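Folding morning comes back to Wuldale

I popped into the hall on Flokstead Road just after nine this morning, mostly for a warm and a cup of tea, and came out knowing how to fold a fitted sheet (well, nearly). The folding and mending morning is running again after its winter break, and I'm so pleased, because I'd missed it!

If you've not been before, you bring whatever has been sitting in the ironing pile and you sort it out in company. Saeed Ghorbani is leading the sessions again. He spent years in the linen room at the old Martinelli hotel and he can turn a heap of pillowcases into a tidy stack while telling you all about his allotment. His way with T-shirts is sleeves in, bottom third up, then over once more, and they stand up in the drawer like books. I tried it on one of my husband's and it fell over, but I'm told it's the fabric.

The big news is that the Flernetti Fund has given the group £500, so the sessions can carry on right through to the summer. Part of it has already gone on a new steam iron and two proper padded boards, and the old wobbly one has been retired to the shed. There's also a drive on for spare bedding. They collected 139 sheets and duvet covers in February alone, and all of it gets washed, checked for holes and folded before it goes out to families who've just moved into the area. Singles are needed most, and plain colours are handy. Please don't send pillows, there's nowhere to keep them.

Sessions run from nine until half past eleven, two pounds on the door, and that includes tea and a biscuit. Children are welcome, and there's a low table for them at the far end with tea towels to practise on. You can leave bedding in the porch any morning if you can't stay.

I'm going back with my duvet covers, which have beaten me for years. Saeed says to lay a sheet over the bed first and work on top of that, one piece at a time, and smooth each thing out flat before you even think about folding it.

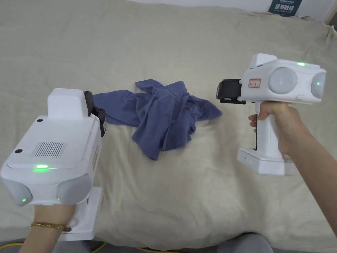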